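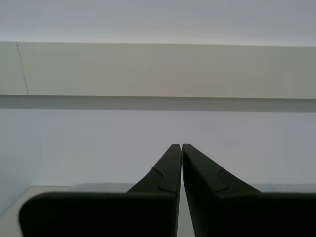 Ticket 2052 – attachment 1, Clekham room

Subject: Lights in Clekham room will not dim or switch off on timer
Site: Devness, first floor
Opened: 02/01/2024
Priority: Normal
Status: Closed

Reported problem
Lights in the Clekham room stay at full brightness whatever the wall dimmer is set to. The timer should turn them off 12 minutes after the last movement, but they were still on when the building was opened this morning. The wall switch does turn them off. The rooms on either side are fine.

Update 1
Went up and tried the dimmer. Display on the wall plate moves up and down as normal but the level in the room stays at 100 per cent. Switched off at the wall, waited, switched on again. No change. Asked the people using the room to switch off by hand when they leave until this is sorted.

Update 2
Checked the settings on the Treloar panel in the corridor cupboard. Clekham is listed as zone 28 and shows as "manual override". Cleared the override and saved. Dimmer worked straight away, then went back to full brightness after lunch. Override was showing again.

Update 3
Looked at the movement sensor above the door in case it was being set off by the heater. Covered it with tape and left the room empty for half an hour. Lights stayed on, so the sensor is not the cause. Tape removed.

Update 4
Rang Wullance, who fitted the panel. They asked whether any zones had been renamed. They had – the store cupboard next door was added to the panel last May and given the same zone number as Clekham. The cupboard is set to full brightness with no timer, and the panel copies that across each time it refreshes. Wullance said to give the cupboard its own number and restart the panel.

Update 5
Cupboard moved to a spare zone, panel restarted. Dimmer tested at low, middle and full, all correct. Left the room and timed it from the corridor, lights went off at 12 minutes. Checked again the next morning and they were off.

Resolution
Duplicate zone number on the Treloar panel. Label inside the corridor cupboard door updated by hand. The printed copy at reception still has the old numbers – separate ticket raised for that.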